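Projects > Shared Workshop > Member Builds > Progress Reports

November
Posted by R. Shojaei, Lokcombe Shared Workshop

Progress report no. 2, Trurkus two-arm laundry build. For the Kudville small projects fund.

Short version first as I know you have a stack of these. Both arms are up on the rail, both move under program, both can get hold of cloth. Hanging is the hard part and I am behind on it. Spending is under. Details below, sorry for the rough notes, writing this between jobs at the bench.

Where we were at the last report: one arm, no walls, clamped to the bench end and shaking the whole bench every time it stopped. That is all gone. The rail was the big purchase this time and took up most of the 400 dollars you released for the second stage. Worth it. The arms hold their spacing now and I can slide a bracket along when the reach is wrong, which it was, twice.

The walls went in after that. Plain panels, pale color, no pattern. I wanted the background boring for the cameras and it also keeps sleeves from wandering off onto the neighbor's bench. Cutting the panels ate two evenings, one of them wasted (measured from the wrong edge).

Division of labor is what I described in the application. Left arm works the basket, right arm works the rack and the hangers. I tried it the other way around in simulation and the right arm kept wanting to cross over. Left it alone.

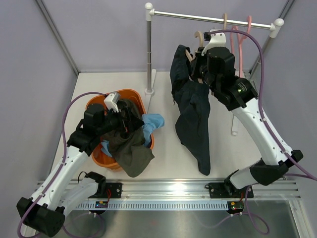

Can it hang a shirt from start to finish without help?
Sometimes, with a light garment already started on the hanger. Heavy cloth still needs a hand from me partway through.

Problems since last time, in the order they annoyed me:

Cables. The purple ones are the right length for the arm straight out and a bit too long for everything else, so they loop. First routing snagged on an elbow and popped a connector. Rerouted, more ties. Better. I still want a proper carrier for the slack but it isn't in this stage's budget and I'm not asking.

Gripper pads. The first set were too slick and cloth slid right through. Second set too grippy, would not let go, the arm waved a shirt at me like a flag. Third set is a softer rubber and is OK so far. Spares are in the drawer.

Finding an edge. Picking up a lump of cloth is easy. Picking it up by a shoulder or a collar is not, and the whole hanging step depends on it. Dark fabric is worst, the folds all look the same to the software. I changed the lighting and it helped some. More lighting to come, I have a strip light from another project that nobody has claimed.

Rack. It's a cheap one and it moved when the arm bumped the bar. Slowed the last bit of travel right down. Adds time to every run, I'll take it.

Noise. One complaint, from the evening pottery people next door. Long runs now stop at 6. Fair enough, but it does cost me hours.

Test numbers: I did 30 logged runs on the new setup. Not going to give you a success rate yet becuase I changed pads in the middle and the early ones don't compare. The log is with the shop office if you want to look. Next report will have a clean set, same pads, same clothes, same lights.

Software side, quick. The two arms used to take turns, one waits, the other moves. They now share a clock and can move together for short stretches. Needed for handing over a garment. Stops are still clumsy. If one arm faults, the other one halts as well, tested that a lot, it's the one part I am fully happy with. E-stop is on the post by the door side and every member who uses that corner has been shown it.

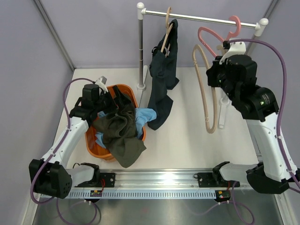
R. Shojaei

Garments for the tests are plain on purpose, darks and a light blue, mixed in the orange basket so the software has to tell them apart. Pink and beige hangers both in use. Different thickness, so the grip settings that suit one don't always suit the other. Could standardize on one kind. Would rather not, real closets are a mix, but if the next set of runs goes badly I'll drop one kind and say so.

Money: rail and brackets paid. Panels paid. Pads paid, all three lots. Small amount left over, would like to carry it forward to the next stage if the fund allows it, please let me know before I order anything.

Next up:
- clean set of logged runs
- strip light mounted
- collar finding on the dark stuff
- write up the wiring so somebody else in the shop could rebuild it

No change to the end date for now. If collar finding isn't working by the next report I will ask for an extention and send a revised plan with it. Receipts to follow in a seperate envelope, scanner is down.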